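How to Set a Table for a Long Supper

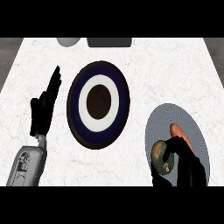
My grandmother taught me to set a table by making me do it wrong first and then sit down and try to eat, and I still think it's the best lesson there is. You find out very quickly that the bread is out of reach and your elbow is in your neighbor's soup. So before we get to forks and glasses, I want you to begin the way she did, with the plates and only the plates. A big round one with bands running around it, on a pale tabletop with a bit of veining in it, is plenty to look at, and I wouldn't cover a surface like that with a cloth unless I had a stain to hide. Put the plates out, pull up a chair, and sit for a minute before you fetch anything else.

Step 1. Give everybody room

People like to have 24 inches or so from the middle of one plate to the middle of the next, but if your friends are the hugging sort you can squeeze that and nobody will mind. My cousins in Selside have a table that was meant for four and has held eight of us many a Thursday (we just ate with our arms tucked in, like chickens). For a long supper, though, the kind where people are still talking at ten o'clock, go generous. If you run out of table, bring in a card table and let the heights be a little off.

Set each plate an inch or so in from the edge. I use the top joint of my thumb to measure. Go around once, then stand at the end and squint down the row, and you'll spot the crooked one right away.

Step 2. Silverware

Forks go on the left, knife and spoon on the right, and the knife blade faces the plate. If there is a salad first, the salad fork goes on the outside, and people work their way in from there. Please don't put out anything you won't be using! I once went to a lovely dinner where I had two spoons left over at the end, and I worried all the way home that I'd missed a course.

Line up the bottoms of the handles with the bottom of the plate. It takes a few extra seconds per person and it makes even mismatched thrift store silver look like it belongs together. Mine is a mix of three or four patterns, and I've grown fond of guessing who will get the fork with the roses.

Step 3. Glasses

The water glass goes just above the tip of the knife, and a wine glass sits to the right of it and down a touch. Hold each one up to a lamp before you set it down and wipe it with a dry cotton towel. If you wash them in the afternoon, you'll have time for this. If you wash them as the doorbell is ringing, you won't, and I speak from experience.

Step 4. Napkins

Fold them in half and then in half again, and lay them to the left of the forks or right on the plate. I know there are swans and fans and all sorts of things you can do, and my friend Pascal Heitmann can do most of them, but he starts the night before. Cloth is nicer for a long meal, and paper is fine if you leave a stack where folks can get at it.

Step 5. The middle of the table

Keep it low. Sit down, put your elbow on the table, and make a fist under your chin. Anything taller than your fist is going to be in somebody's way. A short jar of whatever is blooming does nicely, and in September I use dahlias with the stems cut down to almost nothing, which feels terrible while you're doing it.

Leave open spots for the serving dishes, and set out trivets ahead of time so you aren't standing there with a hot casserole hunting for a place to land. Salt, pepper and butter should go out twice, once toward each end, if you're feeding more than six.

Step 6. Sit down again

Go back to the chair you started in and pretend to eat. Reach for your water, then the bread. Try a second chair too, preferably the one by the wall that's hard to get out of, and give that one to whoever is least likely to be hopping up for the kitchen. Then light the candles, unscented ones please, and go change your shirt.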